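STUDIO WALK-ROUND, PRE-RECORD
Show: Plisimach (reality competition, series 2, elimination ep)
Venue: Gresbridge Studios, Stage 8
Filled in by: Raíssa Mendonça, floor safety
Copy to: Csaba Pintér, production
Month: July. Start 06.40, done by 09.15

Key: OK / FIX (before audience in) / WATCH (fine for today, keep an eye)

1. Audience seating and exits

1.1 Seating block locked and pinned. OK
1.2 Capacity sign matches licence, 300. OK. Ticketing had let through a few extra names on the guest list, have told them no. Contestants' families count towards the 300, they always forget this.
1.3 Exit doors, all open from inside. FIX. Dock side door sticking at the bottom, needs a proper shove. Van Acker sending a joiner at 11.
1.4 Exit signs lit. OK
1.5 Aisle widths. WATCH. Camera crew want a pedestal in the left aisle for the reveal. Can have it for the reveal only and it goes straight back out after. Csaba to confirm with director.
1.6 Step edges taped. FIX. Rows at the back peeling. Gaffer is not good enough, use the proper nosing strip.

2. Main stage

2.1 Floor surface. WATCH. Gloss floor was polished overnight, slippy in socks. Dancers in rubber soles until dress run please.
2.2 Trapdoor. OK, closed and bolted. Stays bolted all day, the elimination drop was cut from the script on page 422 of the big binder (the rest of the crew are working off the old version, can someone PLEASE re-send).
2.3 Stage edge marking. OK
2.4 Judges' desk. FIX. Wobbles at the host end. One foot missing. Also drinks on the desk next to the mic packs again, lids only.
2.5 Confetti cannons. WATCH. Not loaded at time of check. Banico tech to load after dress run, key stays with them, nobody else. Clear zone in front to be taped before the audience comes in.
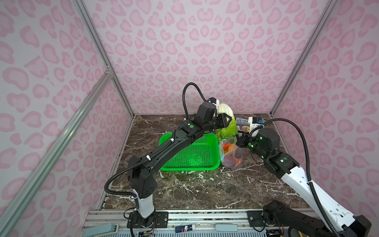 3. Lighting and rigging

3.1 Safety bonds on all lamps. FIX. One missing, unit tagged 1204, over the winner's podium. Do not fly the bar until its on.
3.2 Motor controller. OK. Emergency stop tested twice.
3.3 Haze. WATCH. Alarm isolation agreed with the building from 13.00. No haze before that, not even a test puff.
3.4 Strobe warning notices. FIX. Only up at the main entrance. Need them at the side entrance and in the families' room too.

4. Cables and power

4.1 Ramps over crossings. OK mostly. Short one by the sound desk has lost its end piece, FIX.
4.2 Test labels in date. FIX. Hair and makeup tongs, two with no label. Taken away, in my office, come and ask.
4.3 Distro boxes shut. OK

5. Backstage and contestants

5.1 Corridor clear. FIX. Costume rails both sides again. One side only, told them yesterday aswell.
5.2 First aid room. OK. Stocked, medic on from noon until wrap.
5.3 Contestant briefing. Not done at time of writing. Booked 12.15 in the green room. Must include exits, trapdoor, confetti clear zone. Raíssa to give it.
5.4 Water and rest. WATCH. Long gap between dress run and record, hot in the holding area, need fans brought down from Stage 3.
5.5 Extinguishers. OK. One being used as a door stop, moved back to its hook.

6. Sign off

All FIX items done and re-checked before doors at 16.30. I need a yes on each by radio, channel 8, no "should be fine".
1.3 and 3.1 are stoppers. No audience in until both are cleared.
WATCH items go on Csaba's sheet for the evening.

Signed R. Mendonça
Recieved C. Pintér, 09.30. Comment: pedestal ok'd for reveal only. Desk foot found.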